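Matching lids to tubs, and other jobs I put off until April

I have been sorting out the plastic tubs. It took most of an evening and I started after eight, so the kitchen was in a worse state at bedtime than it had been at tea.

The trouble is the lids. Tubs stack inside each other and take up hardly any room, but lids slide about and end up at the back of the cupboard behind the colander. I have bought sets over the years, mostly Levell ones because the shop near the station stocked them, and then odd ones came home from other people's houses with curry in. Rongrong Shen still has my big rectangular one. I have her soup tub, so we are even.

I got everything out on the floor first and tried each lid on each tub. That was slow. Some lids look right and then one side pops up when you press the other. I had a pile for sure, a pile for no, and a pile for things I wanted to try again after a cup of tea. The second try made no difference to most of them.

Round ones are the worst. A square lid is plainly too big or too small as soon as you hold it over the tub, but a round one can be out by 2 millimetres and you don't find out until the thing is in your bag on the bus. Green lids in particular seem to collect in our house. I have no memory of buying any green tubs.
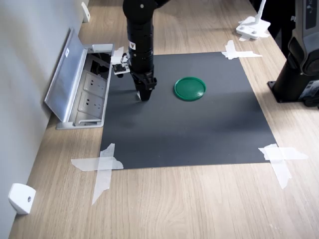
After that I measured the ones left over. I laid each lid flat side down, put a ruler across the widest part and wrote the width on the inside of the rim in pencil, which rubs off plastic fairly quickly but lasted long enough for what I needed. Measure across the outside of the raised rim if you do this, and do the same every time. I mixed inside and outside on the first few and had to go back to the start.

Maritza Sánchez told me to throw away anything without a partner and not think about it. She is probably right. I kept a few anyway - a flat lid with a rim is handy under a dripping plant pot, or for holding screws when you take a cupboard door off. The rest went in the recycling bag.

The tubs now live in the low drawer, stacked by shape, and the lids stand on their edges in an old loaf tin beside them. The tin is slightly too short, so the biggest lid lies on top. I did look at a proper lid rack from Wirko but it was wider than the drawer.

Next is the shelf with the jars. I have been saying that since before Christmas, and there is a jar of something up there with the label gone that I would like my husband to open.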